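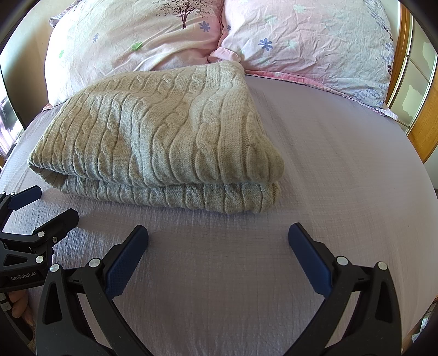

Consuelo Zavala
Perception software, Grovevbridge

Filed under: Robotics software / Perception / Threads

1/ Spent most of December on one problem, so I'm writing it up. The problem is finding the edge of a folded knit from a wrist view. We thought the edge finder was done in the spring. It was done for towels.

2/ Cable knit is hard on an edge finder. Every rib has a bright side and a dark side, and the grooves between the cables are as dark as a real gap between layers. Our old model marked most of them as layer edges.

3/ The line the planner wants is the long crease along the front, where the upper layer overhangs the lower one. If a finger goes in there it gets under the top layer. If it goes in at a groove it gets a pinch of knit and the bundle slides.

4/ First attempt was a bigger blur before the edge step. It removed the ribs. It also removed the thin end of the crease, where the fabric doubles back, and that end is often the best place to start. Dropped it after a morning.

5/ Second attempt was to ask for depth. At this range our depth estimate is too coarse on soft things with a repeated pattern. It matches one rib to the next one along and you get steps that aren't there. I kept the code but it's switched off.

6/ What we run now is duller. The model predicts layers as areas and we take the edge from where two areas meet. A groove has the same layer on both sides, so it drops out. The crease has different layers on each side, so it stays.

7/ That meant relabelling. We label in Tovar, which was set up for lines, and drawing areas in it was slow. Lurkico (our in-house batch tool) now pre-fills the areas from the old lines and a person fixes them. The set is 3483 stills. I did more of them than I'd like.

8/ One labelling rule I'd pass on: if the lower layer goes out of sight under the overhang, stop the area at the overhang. Don't guess where it carries on. Our early labels guessed, and the model learned to guess too, with great confidence.

9/ Patterned bedding is its own small topic. A flower print on a pillow has a crisp outline, a lot crisper than the outline of a beige jumper-weight fold. The old finder liked prints very much. Areas help here as well, as long as the labels treat print and pillow as one thing.

10/ Where the knit reaches the pillows we still get leaks. A fold of pillow fabric sticking out over the back of the bundle gets handed to the bundle. The planner never goes in from that side, so I've left it open as a low priority.

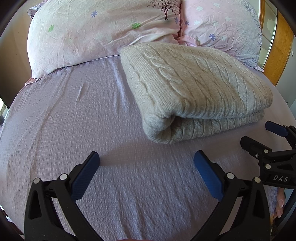

11/ Next job: agreement between views. With two grippers in play, each wrist view sees the other hand at the side. If both views name the same crease, the planner should trust it more. If they disagree, it should wait.

12/ The check is simple. Take the crease from view A, move it into view B using the hand poses, measure the gap. The trouble is lens shape. These lenses bend the bed so strongly towards the sides that a small calibration error becomes a big one near the rim.

13/ So we only score the middle part of the view. I know that throws away real crease. I would sooner have a short line I believe.

14/ Timing was the other half. The two streams were 2 frames apart and nothing in the logs said so. On a still bundle you can't tell. On a moving hand the crease jumps sideways and the check fails for no visible reason. Birnum, our viewer, now shows both timestamps in the corner. Should have been there from the start.

15/ Shadows. An overhang throws a soft shadow on the sheet and the model sometimes called it a thin extra layer. I added labels with the shadow marked as sheet. Better, not cured. On a pale sheet it mostly behaves.

16/ We also mask our own fingers now. The blue pads and black links are always in view at the bottom, and the mask is computed from jaw opening, so it's cheap. The other gripper isn't masked this way. Its outline depends on both poses and I haven't trusted that yet.

17/ Planner side, briefly. It used to take the single best edge. It now takes up to 3 candidates and drops any that the open jaw can't reach without touching the fabric first. That change was 9 lines and did more for us than a week of training.

18/ Still open: loose knits where you can see the sheet through the stitches, anything dark on dark, and bundles with more than one overhang at the front. The last one is mine for the coming weeks.

19/ If you work on layered cloth and have a better way to carry a crease between two wide lenses, please reply. I'm happy to share the Tovar label guide, once I've taken the grumbling out of it.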